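# How a comic gets made into a film

A comic tells its story in still drawings. A film tells its story in moving pictures with sound. Turning one into the other takes a lot of people and a lot of time.

## Start with the script

A writer reads the comic first, often more than once. Then they write a script. The script says where each part happens and what the characters say.

Some things have to go. A long-running comic might have 200 issues, and a film lasts 2 hours or so. The writer picks one story and leaves the others out.

Let's say the comic is called Cullico. It is about a girl who guards a city named Wekau. In the comic she has 10 enemies. In the film she might have one, so there is time to get to know him.

## Draw it again

You might think the drawings are already done. They are, but they were made for a page. A comic panel can be tall, thin, round or tiny. A cinema screen is always one shape.

So an artist draws the film shot by shot. These drawings are called a storyboard. They show the director where the camera will go. 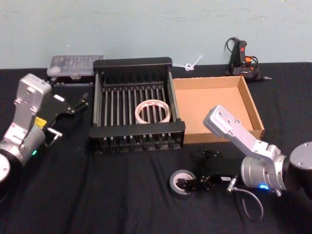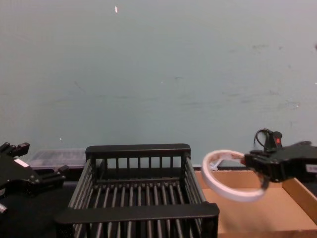

## Thoughts and speech

In a comic you can read what a character is thinking. It is written in a bubble or a box. Films don't usually have bubbles, so the actor has to show the thought with their face, or say it out loud to someone. Sometimes a voice speaks over the picture. This is called a voice-over.

Sound words change too. "Crash!" on the page becomes a real crash that you hear.

## Does it have to be the same?

No. In the comic, Wekau might be burnt down on page 98. The film might save it. Some fans like changes and some get cross about them.

If you want to try this yourself, choose one page of a comic you like. Write down what happens on it, using words only. Then give your words to a friend and ask them to act it out.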